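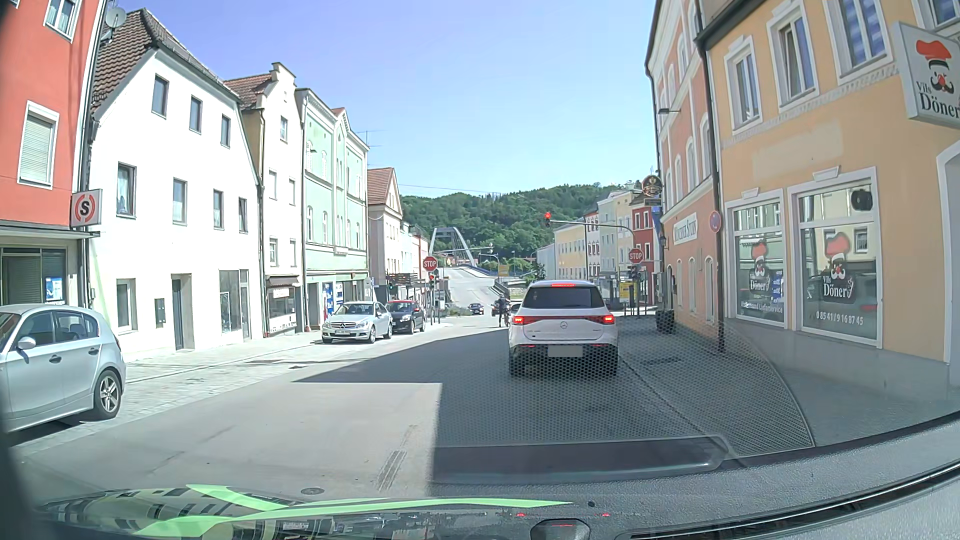 Bikthorpe is a market town on the River Oltine, at the foot of a wooded ridge. It has a population of 3894 and is the seat of a district council. The older part of the town lies on sloping ground north of the river, and the newer part on the flat land to the south.

History

The first settlement was at Gromden, an upland hamlet now within the town boundary. Its people kept sheep and burned lime, and brought both down to the river crossing for sale. A weekly market grew up at the crossing and in time drew most of the families away from the hamlet. Only the chapel and a row of kiln workers' cottages remain at Gromden.

The town depended on a ferry until the first bridge was built. Floods carried away 2 early timber bridges, and the records of the ferry company show that boats were brought back into use each time. The historian Ratih Pasaribu has argued that the ferry families opposed a stone bridge for several decades, although other writers put the delay down to a lack of money.

Economy

Lime burning ended when the last kiln closed. The largest employer is now the Lopes paper works, which makes card and wrapping paper on the south bank. Shops, guest houses and cafés provide much of the remaining work, and some 30 stalls trade at the autumn fair, held each November.

Buildings and streets

Houses in the old town are mostly narrow, with a shop or store on the ground floor and living rooms above. Limewash was the usual finish while the kilns were working. The design of shop signs is controlled by the district council, as is the height of new buildings.

Culture

The town museum occupies the former toll house and is open 365 days a year. Its collection includes ferry tickets, kiln tools and the notebooks of the botanist Melur Pillai, who recorded the mosses and ferns of the ridge. A footpath named after Pillai leads from the museum to Gromden chapel.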